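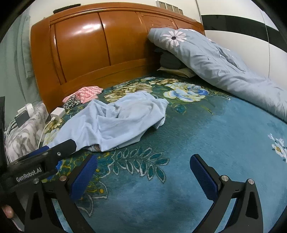
R. Thygesen, Technical Editor, Zidus Home Textiles

Washing plush blankets and fleece: frequently asked questions

What water temperature should I use?
Cold or warm, to a maximum of 40 degrees. Polyester pile can flatten permanently above that.

Can I use fabric softener?
No. Softener coats the fibres and reduces absorbency.

Why does my blanket shed?
Loose fibre left from shearing comes away in the first 2 washes. Clean the lint filter after each load.

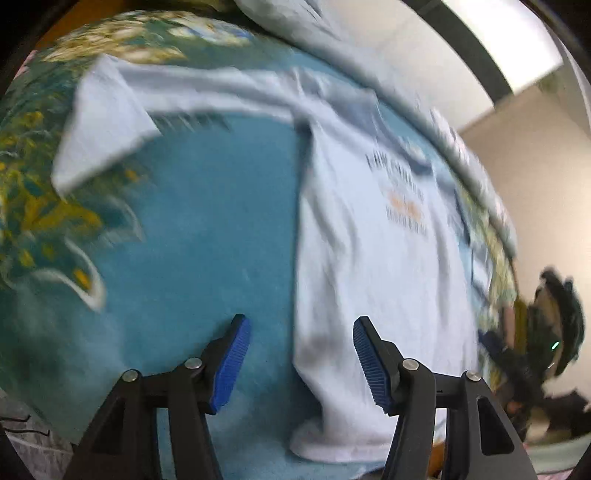 Care Bulletin, Issue 43, p. 2

Can garments go in the same load?
Yes, if they are a similar colour and weight. Keep cotton towels out — the lint sticks to pile.

Is tumble drying safe?
Low heat only. Remove while slightly damp and finish on a line or airer, out of direct sun.

Where do I find the care code?
On the sewn-in label, below the fibre content. Code 694 means no ironing.

Last reviewed Aug 18, 2019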